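Housekeeping Operations, Unit 5
Course handout: Cleaning hard surfaces in guest bathrooms

Please read this handout before the practical session in May. Bring it with you, because we will use the dilution table from the second page and I don't make extra copies.

What we covered last time

In the last unit we spoke about floors. Many of you wrote in the exercise that the same product can be used on the floor and on the vanity. This is sometimes true, but the label must say it. A floor cleaner may leave a film, and on a vanity the guest puts down a toothbrush or a contact lens.

Acid, neutral, alkaline

A product with a low pH dissolves limescale. A product with a high pH dissolves grease and soap fat. A neutral product does neither of them very well, but it does the least harm, and so it is the daily product. In the training building the daily product is Brela 2524 and the descaler is Brela 3023. The numbers are close enough to mix up when you are tired, so look also at the colour of the cap.

Never pour one product into the bottle of another. Never use a descaler together with bleach. The gas that comes from this is dangerous also in small amounts, and a bathroom has little air.

Stone and things that look like stone

Marble and limestone contain calcium. Limescale is calcium as well, so the acid cannot tell the difference and it eats both. The result is a dull mark called an etch. It is not dirt and it will not come off with more rubbing. Granite resists much better, but its sealer may not.

A marble pattern tells you very little. The surface can be real stone, a composite, or a printed layer. If the property list does not say what it is, treat it as marble and keep to the neutral product.

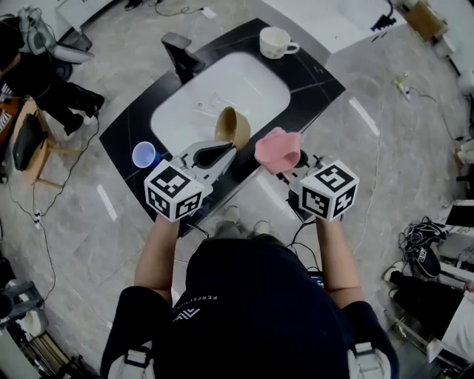

One reader of last year's handout, Pestier, wrote to me that this rule is too careful, that most vanities in newer hotels are composite, and that a weak citric acid left for two minutes would save a lot of labour. I agree on the labour. But the person with the cart usually has no way to test the material, and an etched top has to be polished by a specialist. I have kept the rule, and added that a supervisor may change it in writing for a particular property.

Order of work

Work from high to low and from clean to dirty. In a bathroom this gives: mirror, shelf, vanity top, basin, taps, shower, toilet, floor. Spray on the cloth when you clean near the mirror, so that the liquid doesn't run behind the glass. Give the product its contact time. Wiping at once is the most common error I see in the practical.

Dark surfaces show streaks more than light ones. Rinse with clean water, then dry with a second cloth. Bend down and look along the top towards the lamp.

Cloths

Fold the cloth in half and again in half. You then have several clean faces and you turn to a new one when the old one is soiled. The colour code is set by each property, so learn the code of the place where you work. The Van Beek group and the Linivach guest house, where some of you will do the placement, do not use the same one.

For the next session

Copy the labels of 2 products you have at home. Write down for each one the pH if it is given, the contact time, and the surfaces it must not touch. Half a page is enough. Closed shoes and gloves are required in the practical room, and we start at 9:15.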